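Home Maintenance for Beginners, Session 4
Slow drains and smelly sinks: notes to take home
Gisley Evening Classes, 28 Mar 2026

Right, these are the notes I promised, typed up from my scribbles and a bit tidier than what I wrote on the board. We did taps and washers last time, so everything on the supply side is behind us. Now we're on the waste side, where the water goes after you've finished with it (and where the smells live!).

1. What's under the sink

Open the cupboard and have a look before anything goes wrong. You'll find the waste fitting under the plughole, then the trap, then a length of pipe heading for the wall. The trap is the bendy bit or the bottle-shaped bit, and it holds a small pool of water all the time. That pool stops the air in the drain coming back into your kitchen. If a sink you hardly ever use starts to pong, run the tap for a minute before you do anything else, as the trap may simply have dried out.

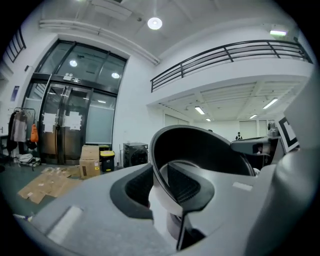
High ceiling, white walls.

Most kitchen wastes are 40 mm pipe and most bathroom basins are 32 mm, so measure yours before you buy any parts. I once drove to Jurard and back twice in a morning with the wrong size of washer, and I'd like you all to do better than that.

2. Is it the sink or the drain?

Run the kitchen tap, then the bathroom basin, then flush the loo. If only one of them is slow, the trouble is close to that fitting and you can probably sort it yourself. If they're all slow, or the shower gurgles when you flush, it's further down and you may well be into drain rods or a phone call. Lift the inspection cover outside if you can do it safely. A chamber full of standing water means the blockage is beyond it, towards the road.

3. Things to try, in order

Start gentle. Scoop out whatever you can see in the plughole. Then a good squirt of washing-up liquid and a bowl of hot water from the tap, not boiling, because boiling water can soften plastic joints. Leave it a few minutes and do it again.

Next, the plunger. Stuff a wet cloth in the overflow first, or you'll only be pushing air round in a circle. Have enough water in the sink to cover the cup, and go up and down briskly for 30 seconds or so. Most people give up too early on this one!

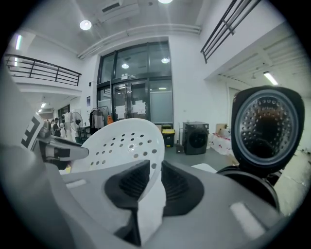

If that hasn't shifted it, take the trap off. Put a bucket underneath (please, the bucket, every time), undo the two big nuts by hand, and ease the trap down. Keep the washers in the order they came off. Clean it out in a different sink, or outside. You'd be amazed how many people empty the bucket straight back into the sink they've just taken apart, and I've done it myself, so no judgement here.

Put it back hand-tight. If you use a wrench you'll squash the washer or crack the nut. Run the tap, then wrap a dry piece of kitchen roll round each joint, and any weep will show up straight away.

4. Chemical cleaners

I'm not a fan. If you must use one, read the whole label, wear gloves and goggles, open a window and never mix two products. Don't plunge afterwards, and if you end up calling somebody out, tell them what you poured down.

5. Keeping it clear
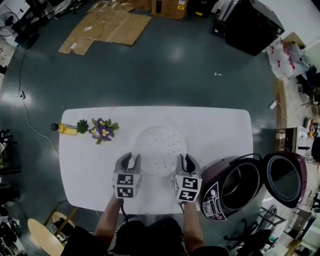 Fat is the main culprit in kitchens, followed by rice, coffee grounds and the starchy bits that come off pasta. Wipe greasy pans with kitchen roll before they go anywhere near the water, and let cooled fat set in an old tin for the bin. Get a strainer for the plughole too, and empty it into the food waste every evening. When you take it out for a scrub, put it down on something dark, because the clear plastic sort vanishes on a pale worktop, much as the see-through dome does on that white table. I've swept one into the bin that way. In bathrooms it's hair and soap, so a cheap hair catcher over the shower waste will save you a lot of grief.

6. For next time

Please find your own trap and sketch it, with the pipe size written beside it. We'll be looking at washing machine wastes and the Wemen layout, so bring this handout along with your sketch.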